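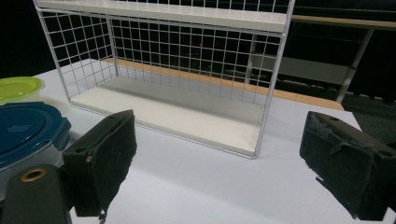
Valbona Golob reckons we've been buying the wrong shelves for years, and told the last Otdale swap evening so at some length. Her point was that a solid cupboard hides everything at the back, so you buy a second jar of cumin, then a third. With wire you can see straight through. Didier Aubert said yes, and so can the crumbs get straight through. It went on from there till the lights were switched off.

So, cupboards. That's this month's item, a bit rushed as the printer wants it by tonight.

For anyone who missed it, the Otdale kitchen sort-out is on again. Same idea as December. Empty one cupboard, only one, put back what you use, bring the rest to the hall in Plakbridge. Last time 40 households had a go and we ended up with 1,224 items on the tables, mostly tubs, mugs and an alarming number of egg slicers. About 700 went to new homes on the night. The rest went to the Grumley shop, who were very good about it.

Wire shelves, then. A few notes from people who have them.

A white wire unit is fine on a worktop if the kitchen isn't too dark. Ones with a flat board at the top and another at the bottom are handier than bare wire all over, small things don't tip. Tins on the bottom, light stuff up top. Don't put the flour on bare wire. Didier did, paper bag, slow leak, he was sweeping for a week.

Grid sides take hooks. Measuring spoons, the peeler, scissors. Butchers' hooks are too fat for the small squares, get the thin S ones. Vlachou on the high street had them loose in a box by the till, worth asking if there are any left.

Cleaning. Take it outside, washing-up liquid, old toothbrush for the corners where the wires cross. Dry it properly or it goes rusty wherever the white coating has chipped. Mine has. A dab of radiator paint seems to be holding.

Tubs with lids. This is were most of the arguing was. Valbona keeps every lid on its own tub and stacks them, takes up more room but you never hunt. The other camp nests the tubs and stands the lids upright in a rack. I do neither and have 13 lids that fit nothing. If you have a round one with a coloured lid that's lost its bottom half please bring it, we're having a lids table this time. Match them up on the night. Anything left over goes in the plastics crate.

No glass jars without lids please, we couldn't shift them. No chipped plates. Knives wrapped in newspaper and handed to someone, not left in a bag.

We're still short of boxes, flat ones best, fruit trays ideal. Drop them in the porch at Plakbridge any morning. Also two folding tables if anyone can lend, names on the underside in marker so they get home agian.

Valbona is doing a short go-round on spice drawers at the start. Didier has asked for a right of reply. Tea as usual, bring your own mug, and take it home with you this time.

Posted 2021-08-24

Print this page | E-mail this to a friend

This site uses cookies to remember your newsletter settings. OK | More information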